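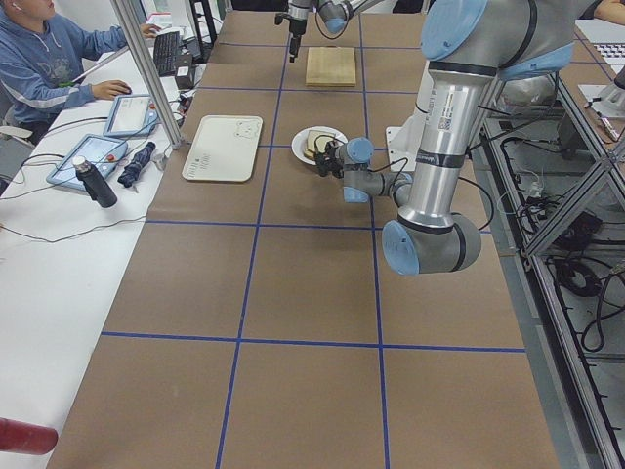 Bread on a round white plate, a board kept well back, and plenty of brown paper.

I have reached the age at which I hold views on plates. Chiefly, that a slice of bread deserves one. My household does not agree. In my household, toast is eaten over the sink, off the breadboard, or off the back of an envelope from the gas company, and whoever asks for a plate is accused of putting on airs.

The counter-argument is washing up, and I've heard it most mornings at 7. A plate dirtied by a slice of bread, my son tells me, is a plate dirtied for nothing. He then leaves a constellation of crumbs from the kettle to the back door and goes off to university to study logistics.

I blame the board. Ours is a Vaher, bought for $285 in a weak moment, and it has colonised the kitchen. It was meant for cutting. It now serves as plate, trivet, cheese platter and in-tray. A light wooden board is a handsome thing and ought to be put somewhere at a distance, preferably with a boundary marked around it in blue tape, until there is a loaf to deal with.

My friend Catarina Cardoso covers her whole table in brown kraft paper when she has people over. I used to find this a bit much. Then I watched her roll up the evening, crusts and all, and carry it to the compost bin in one armful, and I went home and priced a roll. She still gives everybody a plate, mind you. Paper is for the accidents.

So that's my position: tray for carrying, board for cutting, plate for bread. I put it to the family in September and lost, five votes to one. The envelope from the gas company is on the counter as I write, and there's Vegemite on the amount owing.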